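Looking after the glove at Liltomden

May 5, 2020

I said back in October that I would write up how we keep the glove station going, and then I didn't. A few people have asked since, so these are my notes. They cover the Irkel cell only. The bigger one next door has its own habits.

The cell records hand motion that we later play back on the arm. The operator wears a sensor glove with a marker cube on top of it, and a fixed camera reads the cube while the glove reads the fingers. The software is called Yao. It is fussy but it hasn't lost a file on me yet.

Most of the work is in the setup. I put the cloth on the table first and pull it flat on the working side, then set out the toys and the bin. The cube gets a wipe with a dry microfibre cloth. I never use spray on it, as the print lifts at the corners and a lifted corner throws the pose off. Then I check the mount screws by hand. If the cube moves at all when I push it with a thumb, I take it off and start again.

The glove goes on next. The finger struts have to sit flat before the cable is plugged in. After that I ask the operator to hold the arm straight out at shoulder height and keep still while Yao takes 500 samples. If fewer than 576 readings show in the buffer at the end, counting the warm-up ones, I run it again.
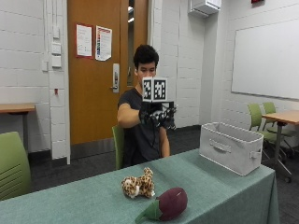
How often does the glove need to be recalibrated?

Every time it comes off a hand, and again after 40 recordings even if it has stayed on. Finger sensors drift a little as the glove warms up, and a different hand changes everything.

The cable is the part that fails. Ours broke inside the sleeve near the connector, and the only symptom was the ring finger freezing for a moment and then catching up. I spent an afternoon blaming the software. Now I bend the cable gently along its length with the live view open and watch for a jump. A spare lives in the drawer with the Zindinano driver, the small one with the grey handle. Please put it back there.

Swapping a cable takes 30 minutes, most of it spent on the two tiny clips at the wrist. Warm them in your hand first or they snap. I have three left and more on order.

Still to do: print a second cube, and relabel the old calibration folders.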